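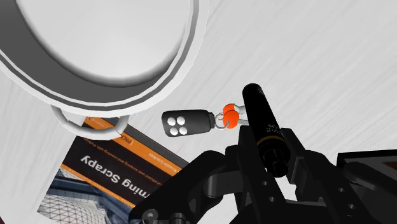 Section 5: Showing the arm a task by remote control

By now you should have the arm talking to your computer and the gripper opening and closing when you ask it to. If not, go back to section 4 and sort that out first, as nothing here will make sense until the gripper behaves.

I'm going to take you through recording demonstrations in the simulator with the Nilis hand controller. You move the controller, the arm copies you, and Homer (our recording program) writes everything down. I do all my early recording in simulation, even for jobs that will end up on the real arm, and I'd suggest you do the same for your first 48 takes. A dropped mug in there costs nothing!

What you need

Homer installed and licensed
A Nilis hand controller, charged
The Westerberg tabletop pack, which gives you the round white table and the everyday objects
A chair without wheels (trust me)

Getting ready

1. Start Homer and choose New task. Give it a plain name that says what the arm should do, such as "pick up the keys". Freya Gosling once called a task "test2final" and we still don't know what was in it.

2. Load the tabletop pack and pick your objects. I like a mix of shapes: something tall like a box, something round like a mug, something small and awkward like a set of keys.

3. Press Scatter. The objects land in new places each time. Leave them where they fall, even if one is half hidden behind another. The arm has to learn to cope with a muddled table.

4. Hold the controller in front of you at chest height and press Match. The arm will now follow your hand.

Note: If the arm moves left when you move right, you're set to the mirrored view. Go to Settings, then View, and untick Mirror.

Recording a take

5. Press the red button once. Wait for the short beep before you move.

6. Bring the gripper over the object with the fingers pointing down, and stop there for a moment. I count to two in my head. That little pause makes it much easier to split the recording into stages later on.

7. Lower slowly. With small things like keys, turn your wrist so the fingers will close across the narrow side.

8. Squeeze the trigger gently until the fingers meet the object, then a touch more. Long thin things such as a marker can be held near one end, but try to vary where you grip from take to take.

9. Lift straight up, carry the object to where it's meant to go, set it down and open the fingers.

10. Press the red button again. Homer asks Keep or Bin. Be strict with yourself here.

Caution: Don't let go of the controller while the arm is following you. In the simulator you'll only get a silly-looking lurch, but it's a rotten habit to carry over to a real arm.

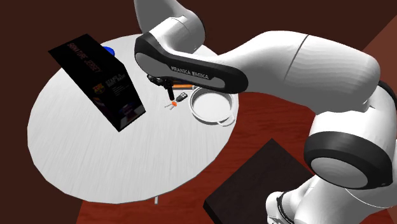

Do I have to redo a take if I miss the object on the first try?

Keep it if you recovered smoothly and finished the job, as the arm learns something useful from seeing a miss put right. If you fumbled more than twice, bin it and go again.

How many takes you'll need

It depends on the job. For a simple pick-up I get decent results from 48 takes, with a fresh scatter before each one. Oda Lindqvist, who wrote most of the playback code, works in batches of 18 and then has a cup of tea, and her recordings are noticeably steadier than mine. My biggest set so far has 1,789 takes in it – I wouldn't recommend doing that on your own.

Checking your takes

11. Open the Ritum viewer from the Tools menu and play a few takes at double speed. Look for long stretches where the arm just hangs about doing nothing. Use Trim to cut those from the start and end, but leave the pause from step 6 alone.

12. Check both camera views, the close one by the gripper and the wide one. If the close view has frozen, the take is no good for training and should be binned.

13. Press Save set. Homer puts the whole lot in a folder with the task name on it.

Note: Saving a big set can take a while and the progress bar sticks near the end. Leave it be. I've asked for this to be fixed in the January update.

When your set is saved, go on to section 6 for training.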